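Re: [improv-l] Zawadzka reissue, worth it?

On 2 October, Hanna Michalski wrote:
> The Ultent box has landed and I reckon it's the best archival
> set of the year. Two discs of the Ratomham concerts, all
> unreleased, and the remastering is a revelation.

I've had my copy for a while, Hanna, and I'm not hearing the revelation. The piano has been pushed so far forward that the bass player might as well have stayed home.
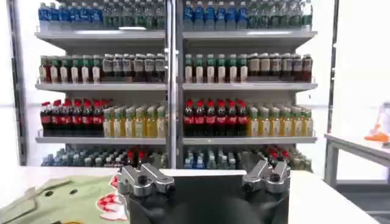
Is any of it really unreleased? Most of disc one was on the Trurkitier cassette, in a different order and with the applause left in.

I'd also like to know what the "100 hours of restoration" on the sticker went on. There's a dropout at the start of the second set that my old tape doesn't have.

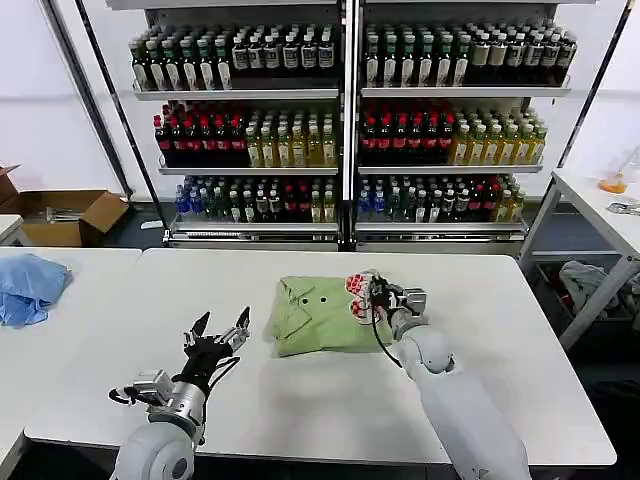

And then there's the numbering. Mine is 217, from an edition that was announced as much smaller than that. I can live with a label changing its mind, but the colour insert still gives the old figure.

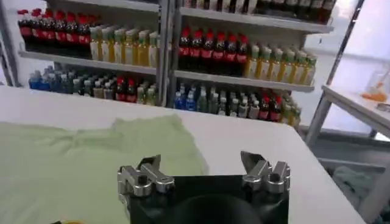 Hanna wrote back off-list that the cassette ran slow and the new transfer is at the right pitch, which she checked against her own piano. Maybe so. I'd want to hear both side by side before I paid for it again.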